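Bracelets and a Box: The Great Jewelry Sort, in Pictures

I should say up front that I don't believe in jewelry storage. Every few years somebody tells me that the right box will change how I get dressed in the morning, and every few years I end up with the same knot of elastic and beads at the bottom of a drawer, plus a box. So when the Florholm craft circle voted to spend December on "small things, properly kept," I said I would keep the gallery page and keep my opinions to a minimum. I have managed the first.

The theory comes from a booklet called the Dradano method, which runs to 21 pages and could have been 3. You take out everything you own that goes around a wrist. You spread it on a plain cloth in a color that none of your jewelry is. You pick up each piece, decide whether you would wear it tomorrow, and only then does it get a place in the box. The booklet promises calm. I have my doubts about calm, but the plain cloth is a decent idea, and I will come back to that.

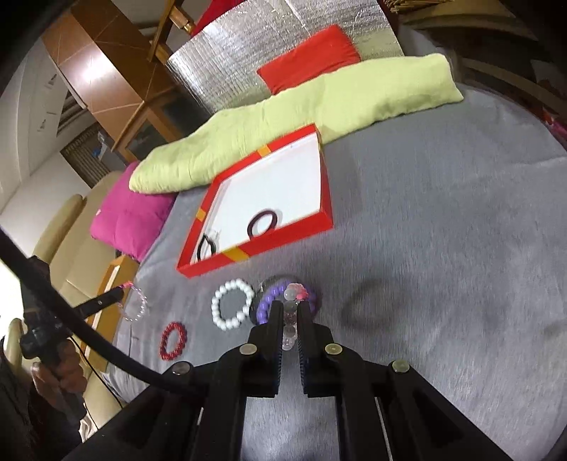
Beads on gray cloth: white, purple, red, and a clear and pale pink one held up. The red box is mostly empty.

A few notes on the beads themselves, as I get asked. Big opaque white beads go with everything, or so the sellers say. In my experience they go with summer and then sit. Purple is the one people claim they never wear and then refuse to part with. Clear and pink is pretty against a window and disappears on the arm. Dark red I have no complaint about.

Stretch bracelets also have a lifespan that no box can do anything about. The elastic gets tired whether you store it flat, coiled, or thrown over a doorknob. I restrung one last winter with the Tveit cord that everyone at the circle swears by, and it held for 11 weeks. My grandmother's button thread did better than that. If a bracelet has gone slack and shows gaps between the beads, cut it, save the beads in a jar, and be done with it.

Then there is the matter of the box. The booklet wants compartments. Zoselell will sell you an insert with velvet rolls and a little ring bar, and I have held one in the shop and put it back. A shallow box with a pale inside does the same work, provided you can see the bottom of it. Dark things show up against white. That is the whole trick, and it ought to be free.

Where I part ways with the method is on hair ties. The Dradano people consider them "bathroom items" and want them out of the jewelry altogether. But anyone with long hair wears one on the wrist half the day, and it comes off at night with everything else. Banning it from the box only means it goes on the nightstand, then behind the nightstand.

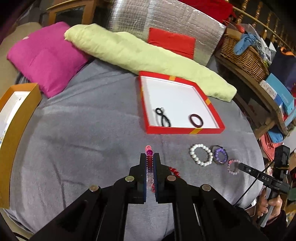
Remo Hämmerli wrote in to disagree with nearly all of this. The hair tie is exactly how the tangle starts, he says, as it catches on every bead string it touches and you lose ten minutes picking it off. He keeps his daughters' bracelets threaded on a length of broom handle, sorted light to dark, and claims not to have had a knot since spring. He also thinks I'm too hard on the compartments.

I'll grant him the broom handle. I tried it with a wooden spoon, and the big beads were fine while the small ones slid off the end whenever I opened the drawer. Perhaps the handle has to be longer. Perhaps his daughters own better bracelets.

For the record, the circle's shared bead tin now stands at 1380 beads, counted by people with more patience than I have, and any of them can be had for restringing if you bring your own cord. Tveit if you must. The tin is on the shelf by the kettle, and please put the lid back on.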